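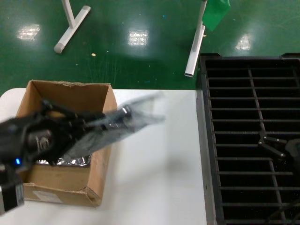

6. Setting up reserve study schedules

Use this section to enter the association's shared assets and set the yearly reserve contribution for each one. The steps apply to Oslow 7 and to hosted accounts.

Before you start, check that the unit register is complete. Ownership shares must add up to 100 per cent or the schedule will not save.

6.1 Adding an asset

1. Sign in with a manager account and open Reserves > Schedules.
2. Select New asset.
3. Enter a name of no more than 27 characters. The name is printed on owner statements.
4. Choose a class: Roofs, Paving, Lifts, Drainage, Fencing or Other.
5. Enter the replacement cost and the remaining life in years.
6. Select Save draft.

Note: Assets classed as Other are left out of the standard funding report. To include them, tick Show unclassified in the report options.

6.2 Setting the contribution

1. Open the draft and select the Funding tab.
2. Choose Straight line or Pooled.
3. Set the number of instalments per year. The default is 12.
4. Select Calculate. Check the figure in the Per unit column against the adopted budget.
5. Select Publish.

Caution: Publishing replaces the current schedule for every unit. Instalments already billed are not changed. Export the old schedule first if the auditor needs a copy.

6.3 Importing from Clastell

Files exported from Clastell must be saved as CSV with the header row kept. Columns the import does not recognise are skipped and listed in the log. Dates in any other format than DD/MM/YYYY stop the import at that row.

For linked bank accounts, see section 7.

Ernomley user guide, revised Oct 27, 2025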